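Home | Datasets | Tools | Docs | Contact

# Nirkar Desk Set

Nirkar is a collection of two-handed desk tasks, made with hand-held grippers. No robot arm is used during the recording. A person holds one gripper in each hand and does the task at a normal desk, and the learning system receives the camera views together with the motion of both grippers.

This card was last revised on November 11, 2024. Please read it fully before you train on the data, especially the part on known problems.

## Why we made it

At Burirside we had already a set with hard objects, such as cups and blocks. The policies trained on it were good with these, but weak with soft material. For this reason we wanted more examples where cloth or another soft thing lies close to a rigid container, and where both hands must work near each other.

## Recording setup

Each gripper carries a white cube with black-and-white markers. The markers are used to find the position of the gripper in the head view. Some sessions have also a view from a gripper, which is strongly curved because of the wide lens. We do not correct this curve in the raw files. If your model needs straight lines, run the script `undistort` first.
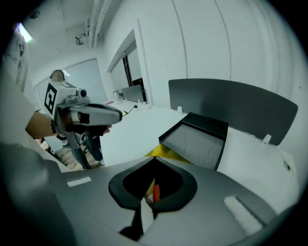

*Figure 1. Wide view from a gripper, with the black container over the yellow cloth and the second gripper at left.*

The desk is white and has a dark gray divider at the back. We keep the daily things in place, for example the power strip and its cable, so that the background is not too clean.

## Contents

- 600 episodes in total
- 4 operators
- 20 episodes in each session
- 100 episodes kept apart for testing

The test episodes were selected by Nia Wogan before any training was done. Please do not mix them with the others, also not for tuning.

## Episode format

Every episode is one folder. Inside there are the video files, one file with gripper poses, one file with finger opening, and a short text with the task name. All times are in seconds from the start of the episode. The left and right side are always given from the operator's point of view.

Poses are written in the frame of the head camera. When a marker cube is hidden, the pose is left empty and we do not fill it by interpolation. You can do this yourself with `fill_gaps`, but for long gaps the result is poor.

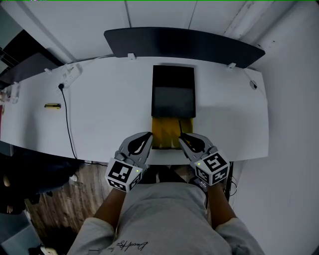

*Figure 2. Head view, both grippers at the front edge of the desk, one on each side of the yellow object.*

## Labels

Idris Gape and Prys Voyle wrote the labels by watching each episode from start to end. A label has a task name, a result (`done`, `partly`, `failed`) and a free comment. Failed episodes are included. In our opinion they are useful, but you can remove them with one line in the config.

## Known problems

1. The head view includes forearms and clothes of the operator. A model can learn from the sleeve and not from the gripper.
2. The dark container and the dark finger pads have similar color, and segmentation often joins them.
3. In the sessions from April the clocks of the two grippers have a small offset. The corrected times are in `sync_v2`. Do not use the older file.
4. All sessions use the same kind of desk. We do not expect good results on a brown or patterned table.

## Privacy

Faces are blurred in the released videos. Sound was not recorded. If you find a face that is still readable, write to Nerys Jarman and we will replace the file.

## Related

The loader is in the Dafis repository, maintained by Tomos Probert. Training settings for the baseline are in Prisuvberg, folder `configs/desk`.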